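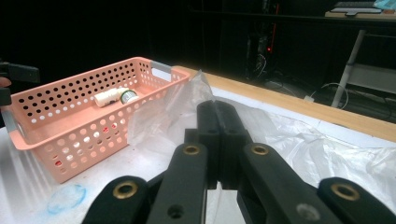

Pink basket and clear plastic on the white table.

Wednesday, 2 pm. Cocco family, parish register work

Back on the Coccos today, and I finally got through the second reel for Fledcombe (the one with the awful smudgy middle section). 1,563 entries on it, baptisms and burials mixed together, and I now have five Coccos where last month I had two. Very pleased with that!

The best of the new ones is a burial for an infant, no first name, "child of the weaver Cocco." That would fit the gap between the second and third children in my chart, but I'm penciling it in for now. The Flinville clerk spelled everything by ear, so I've been reading for Coco, Coccoe, Cocko and once, I think, Cokker. If anybody else takes over this reel, please check under K too, I forgot until I was halfway through and had to go back.

Still stuck on the move to Dratham. The family is in Fledcombe for the July baptism, and then the next time I see them the father is paying rent in Dratham with a different wife's name next to his. Remarriage? Or the same woman going by her middle name? I lean toward the middle name, but I've been wrong on this line before (see the mess with the two grandmothers).

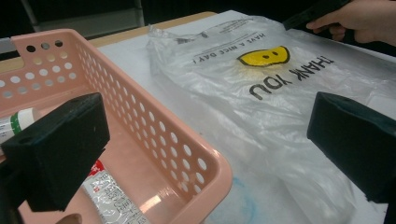 Basket and shopping bag, same table.

Indexing notes: I changed the chart numbering so the Dratham branch starts at 100. The old numbers ran into each other and I kept pulling the wrong sheet. Old numbers are still in pencil in the corner, don't erase them yet.

Ink on the marriage page reads much better with the contrast turned way down, go figure. I copied the witnesses' names letter by letter and left the two bad words blank.

To do: order the Dratham rent book for the years after the move, look at Flinville burials again under K, and ask the record office if the missing marriage pages were ever filmed. Also retype the weaver entry, my handwriting there is terrible.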